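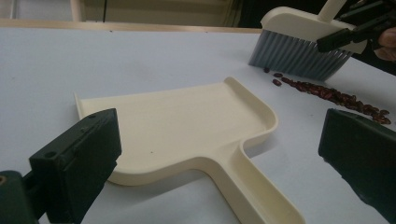
In July we repacked 244 bags of dried beans in the back room at Plusero, and I think there was not one evening without beans on the table where no beans should be. Several readers who came to help have asked me the same thing since then: how do you sweep up dry beans without chasing them through the whole room? I promised Willy Timmermans at the counter that I would write it down for the newsletter, and he has reminded me of it every Tuesday.

Please excuse me if some of this is too simple for you. I grew up in a house with carpets and a vacuum cleaner, and I learned to use a dustpan properly only when I was already an adult, in Skotdale, from Mitra Alipour. She had worked in her uncle's grocery store and she could clear a spilled bag of lentils while she was talking to a customer about something else.

## Why beans are not dust

Dust stays where you push it. A bean does not. A kidney bean is smooth and hard, it is rounded on all sides, and when the broom touches it a little too fast it jumps forward and rolls. If you sweep in the way you sweep flour or crumbs, with quick short strokes and a small flick at the end, the beans go over the back of the pan and onto the floor. I did this for weeks and I thought the dustpan was bad.

The second difference is that beans push each other. When you have a heap of them and you press the broom against one side, the beans on the other side start to move before you want it. This is why a long, thin line of beans is much easier than a heap. Mitra never made a heap. She pulled the beans into a line which pointed to the pan, and then she fed the line in slowly, as if it was a train coming into a station.

Rice is easier than beans, and split peas are easier too. Chickpeas are the worst. If you want to practice, begin with red kidney beans on a white table. The color helps very much, and you will find all the ones that ran away. 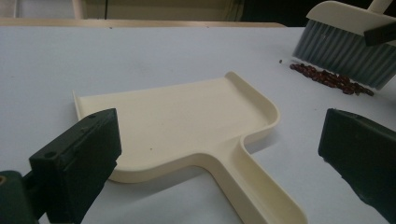 ## The pan

Dorian Coste went through the storage closet with me and we found 6 dustpans, from which I would recommend one kind for beans. It is the plain cream-colored one of plastic. We have thrown away the metal one with the bent front.

What matters most is the front edge. It must be thin and it must lie flat on the table for its whole width. Put the pan down on a clean surface and look from the side, with your eyes at the height of the table. If you see light under the edge, the split peas will go under it, and after them the pieces of broken bean. A bean itself will usually stop against a thick edge and turn around, and then you begin again.

After the edge I look at the sides. A raised rim along the back and the sides keeps the beans in when the pan is lifted. On the cream pan the rim is rounded and it comes up nicely, so a bean which rolls too fast goes up a little and falls back inside. The sides of the pan also continue along the handle and make a kind of channel there. I used to think it was only for the shape, but I have found it very useful for pouring. You tip the pan backward, the beans run along the handle, and they go into a jar in a thin stream. Keep the handle clean if you want to do this. I wash mine.

Color is a question of taste for the floor, but for food I would always take a light pan. On a light pan you see each small stone and each piece of dirt between the beans. On the dark blue one from the hallway I see nothing.

## The broom

We use a small hand broom with a cream head and gray-blue bristles. Dirk Van der Linden wanted to know if a brush for paint would not do the same. For coffee or spices it will, yes, and I like it for the corners of a drawer. For beans it is too soft, they stay where they are and the hairs go over them.

The bristles should be dense and all of the same length. When some are longer, they touch the beans first and throw them. You can cut the long ones with scissors. Do it over the trash can.

Please keep one broom only for the table and hang it away from the floor brooms. I have tied a piece of green string around ours, and I have written TABLE on the hook. In spite of this I found it last month behind the back door, with leaves in it. I would be grateful if this did not happen again.

## How I do it

1. Clear the table first. Move the scale, the labels, and the cups to the shelf. A bean always rolls under the thing that is most difficult to lift.
2. Lay the pan flat, in the middle of the table or a little on your weaker side. Hold it by the handle, close to where the handle meets the pan, and press down lightly. The front edge must not come up when you breathe or talk.
3. Put the broom behind the beans, so that the beans are between the broom and the pan. Stand the bristles on the table before you move. Do not come down from above onto the beans.
4. Pull or push slowly, and keep the bristles on the table until the end of the stroke. Make a line of the beans. If some of them stay at the side, leave them there for the moment.
5. When the first beans are at the edge of the pan, make shorter strokes and let each bean push the one in front of it.
6. Stop when the floor of the pan is covered. Empty it and come back. A full pan lets the beans out at the front when you lift it, and then you do the work twice.
7. Lift the front edge before the back, so the beans roll toward the handle. Carry the pan low over the table.

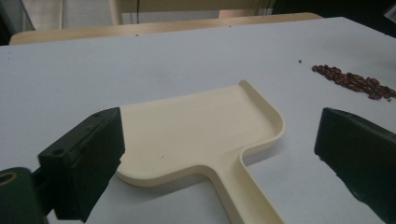 *The cream dustpan on the white table, with red beans still to be swept up.*

About the single ones which sit alone somewhere: I used to sweep after each of them with the broom, and this is not a good use of an evening. Take them with your fingers at the end. Tineke Van Acker goes around the table with a teaspoon and I must admit she is faster than I am.

## May we still eat them?

This question always comes, and I want to answer it with care. In our back room the rule is as follows. Beans from the washed table, swept with the table broom into a washed pan, go back into a bag marked "swept" and are used in the kitchen for the Tuesday soup. They are picked over and rinsed like all dried beans, and they are soaked and boiled well. They are not sold. Beans from the floor go to the compost, also when there are many of them and also when the floor looks clean. Dorian thinks this is too strict. I understand him, but I have seen the floor.

At the end of the repacking we put the bag "swept" on the scale and it was 865 grams. I had expected more, if I think of the noise. Willy made a soup from it with smoked paprika and celery, and the recipe is with him if you want it. He does not write his recipes down, so bring a pen.

## If you have two people

It goes better with two, in my opinion, when one person holds the pan and the other one has the broom. The person with the pan should do almost nothing. It is a natural feeling to come toward the broom and help, but then both things are moving, and the beans find the way out between them. Hold the pan still. If the line of beans comes from a bad direction, say it, wait until the broom has stopped, and only then turn the pan.

When you work alone, it is the same idea with your two hands. One is quiet and the other one moves.

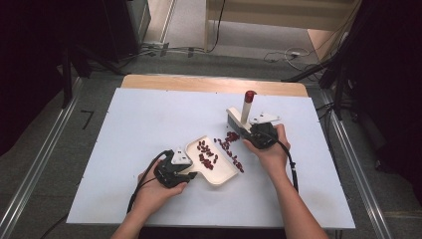 I notice that beginners watch the pan, and I think it is better to watch the end of the line, the part which is furthest from the pan. The beans near the pan have nowhere else to go. The ones at the far end are those that slip out behind the broom. If you bring these in first, the line stays together and the rest is calm work. With a bag of normal size the whole table should take you 10 minutes, with the washing of the pan included.

And the table itself: ours is white and smooth, and this makes the sweeping easy but it also lets the beans run. If your own kitchen table has a slope, sweep always uphill. With a table that has gaps between the boards, lay a sheet or a tray on it before you open the bag. Mitra put a rolled towel along the edge on the low side. It looks a little strange, but no bean went past it.

## Small notices

The next delivery from Wurkirar will be white beans and brown lentils. The packing is in the evening, from half past six, at the long table. Wear shoes which are closed, please. A dry bean under a bare foot is not pleasant.

The funnel with the wide neck is missing. It was borrowed for jam, I believe. You can leave it at the counter with Willy and he will not ask questions.

Mrs. Liu from the upstairs kitchen is looking for glass jars with their lids, any size, without the labels if possible. The glue comes off with cooking oil and some patience.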